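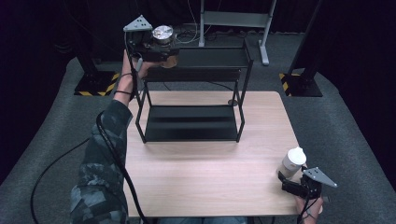 The Plomasari two-tier rack is a shelf for the top of a table, and we had doubts about it before we agreed to stock it. The maker's leaflet calls it a "complete countertop system," which is a lot to say about two shelves. What you get is a frame of thin square metal tubing in black, with one flat panel near the top and a second one just above the tabletop. The panels have slightly raised lips at their edges. With the rack on a light oak-grain top you see plenty of wood through the open frame, so it looks lighter in a room than it does in the catalog. A metal-lidded canister is the kind of thing the upper shelf suits. A lidded cup you are still drinking from can stay on the table.

Item: Plomasari two-tier tabletop rack
Color: black (the only color, whatever the old listing said)
Height: 13 inches
Price: $42
Shipped: flat, with hex key and spare screws
Sold by: Zilon, kitchen and pantry section

What it is for

Coffee, tea, sugar, jars, spices, the cups you use every day. It gives you a second level over the same bit of table. That helps if your trouble is a crowded surface and you have free space above it. If your trouble is that you own too many canisters, a rack will hold more of them and you will be back where you started by August.

The leaflet also suggests using it for a printer, a microwave, potted plants and shoes. We don't recommend the microwave. Plants are up to you, but the panels are solid, so spilled water stays on them and has to be wiped up. We have no opinion on the shoes.

The weight claim

The carton says 40 pounds. It doesn't say whether that means per shelf or for the whole rack, and it doesn't say how the load was spread. We wrote to the supplier twice and got the same sentence back both times. Until we get a better answer, treat 40 pounds as the total, keep the heavy things on the lower shelf, and don't put everything at one end of the upper one.

Wahyudi Pattinasarany in our warehouse loaded one with canned tomatoes and left it over a weekend. The upper panel had a small dip in the middle on Monday and it went flat again when he took the cans off. That is one rack and one weekend. It tells you something, though we wouldn't call it a test.

The lips

Customers ask about these more than anything else. They are low. They will stop a jar that gets nudged while you are reaching for the one behind it, and they keep a packet of tea from sliding over. They won't save a tall bottle that tips. If you have a cat that likes to push things off shelves, look at something with a rail.

The other side of having a lip is that you can't sweep crumbs straight off the panel. You have to lift things and wipe, and sugar likes the corners. A damp cloth is enough. The leaflet says the finish "repels dust," and we have seen no sign of that. It is flat black and it shows flour very well.

The lower shelf

It sits close to the table. Some people buy a rack like this expecting to slide a cutting board or a tray underneath, and they should measure first. Think of the lower shelf as a way to keep jars up off a surface that gets splashed. Cleaning under it means moving the rack, so load it with that in mind.

Assembly

The carton says five minutes. Lụa Trịnh, who answers our customer mail, put together her first one in fifteen, and part of that was spent turning a side frame the right way up. Leave every screw a little loose until both panels are in, set the rack on a flat table, press down on the corners, then tighten. If you tighten as you go it will rock, and you will write to us saying it is bent. It might be bent, but try this first.

The drawing for step 3 shows the upper panel upside down. The lip faces up on both shelves.

Compared with the Sầm

We also carry the Sầm rack, which has wire shelves and costs more. Wire lets air through and doesn't collect crumbs, but small jars stand badly on it and anything with a narrow base leans. For canisters and cups we'd take the flat panels of the Plomasari. For bowls and drying dishes, the Sầm. Neither one is worth buying if there is already a good cupboard within arm's reach of the kettle.

There is also a rack sold elsewhere under the name Plullosari. It looks much the same in pictures. We bought one out of curiosity and the panels rattled. Returns for that one don't come to us, whatever the marketplace page tells you.

From buyers

"Does the job. I don't see what makes it a system." Phong Châu

"Fine for tea tins. I took it off the counter and put it on the dining table, where it gets used more. One screw was missing but there was a spare." Maysoun Harb

"Smaller than I pictured, my own fault for not measuring. Kept it." Thắng Hứa

Questions we get

Can two be stacked? No. The feet have nothing to lock into, and we would not trust friction on a painted surface.

Does it scratch the table? The feet come with thin stick-on pads. They peel. Buy a sheet of felt pads and use those, above all on a wood top you care about.

Can it go outdoors or in a shower? The carton says "rustproof." We say keep it indoors and dry. Metal tubing with a finish on it is only as good as the finish, and the cut ends are where we would look first.

Are the shelves adjustable? No. Both heights are fixed.

Can I buy a single panel? Yes, by mail, if we have one. Tell us upper or lower.

Stock and returns

We took 165 in the first order and will see how many come back before ordering more. Returns are accepted assembled or flat, with the screws, please. Page last checked Thursday, February 13, 2020.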